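Murska hand gripper, two months on
Drunard laundry team

We do 198 guest bundles a week, and two of us now fold with the Murska to teach Villanueva's folding machine. It closes cleanly on knitwear – less so on thin cotton.
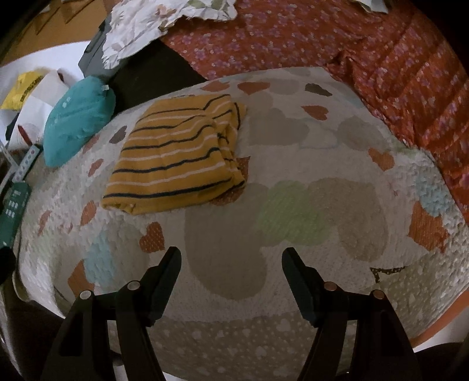 Striped garment, folded, on the heart quilt.

My wrists ache by 3pm. Folding is slower, but we got an extra paid break for it. Sorting is still ours. Good tool, stiff hinge. Four out of five.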